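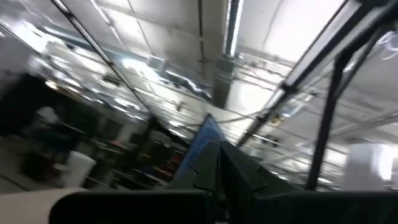
Goltisby holds its pottery open day once a year, and I finally made it on 11/1/21 after missing the last one with a head cold. The whole thing is spread through the old Ankrah building, and you wander from room to room with a paper map that I folded wrong in the first minute. I came for glazes, mostly blues, so blue was all I noticed! Even the blue rectangle up there, tilted over at an angle with the ceiling behind it, got me thinking about my kitchen.

The best stop was the Skalureo studio, way at the back. They had a wheel going the entire afternoon, and for 10 dollars you could sit down and make a mess of your own (mine collapsed twice, then turned into an ashtray). The potter told us a bowl shrinks more in the kiln than you'd think, and that their big kiln goes past 2000 degrees. It takes 30 hours before they dare open the door. I would never last that long.

Then there was the bowl talk, all about foot rings, rims and why cheap dishes chip. I took a lot of notes and can read half of them.
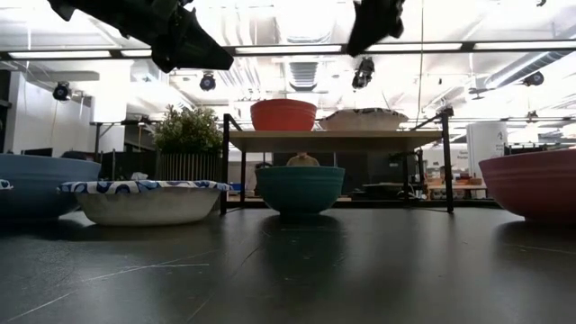
Bowls on the dark gray tabletop, with the big slate-blue one at far left.

Lunch was soup from the Fliludness stand out in the yard, a little salty but very welcome in that wind. The line was long, and parking is a pain, so take the bus if you can. I went home with one mug and a bag of seconds, and I've already signed up for the December glazing class.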